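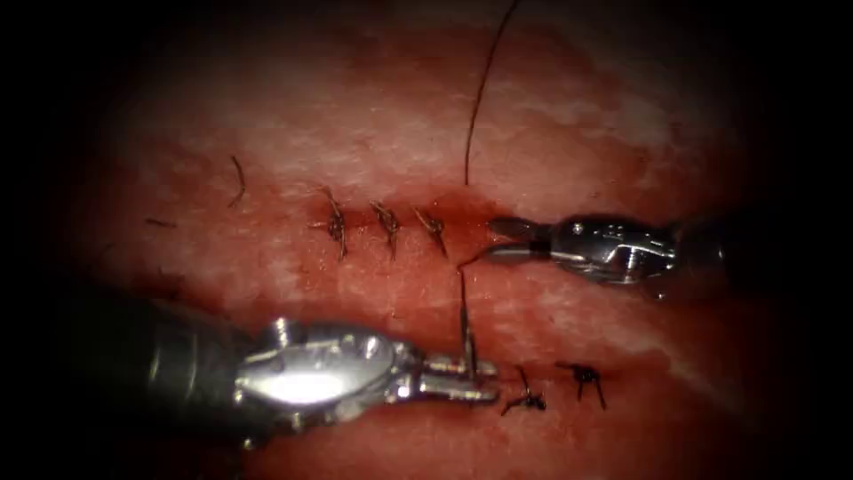
Closing an Incision with Interrupted Sutures: Practice Guide for Trainees
Pralto Surgical Skills Unit

This guide sets out the standard method for placing and tying interrupted sutures in soft tissue. It supports the October bench course and should be read before the first session. Trainees are expected to have completed the Mateos needle-handling module.

Before you begin
Confirm the suture material and length with the session instructor. Inspect the tissue edges and remove any loose debris. The edges should meet without pulling. If they do not, ask for assistance before placing a stitch.

Placing the stitch
1. Enter the tissue at a right angle, a short distance from the edge.
2. Follow the curve of the needle through both sides and exit at an equal distance.
3. Draw the thread through until a short tail remains.

Tying the knot
1. Wrap the long end around the closed jaws and grasp the tail.
2. Pull the two ends in opposite directions, across the line of the incision, until the knot lies flat.
3. Repeat with the wrap reversed. Complete 3 throws in total.
4. Do not tighten beyond the point at which the edges touch.

Cutting and spacing
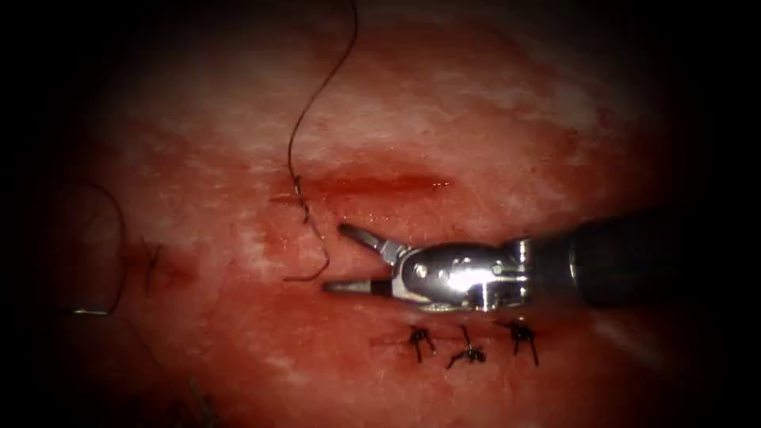
Spacing should be decided before the second stitch is placed and then maintained along the full closure. Tails are cut short, but not flush with the knot. The three finished knots in the row show suitable tail length, with gaps between them roughly even and close to the width of a knot. Open the jaws clear of completed work before moving on.

Assessment
Each trainee submits one closure for review. Scores are recorded on form 820 and returned to Montserrat Cordero, course lead, in Room 959.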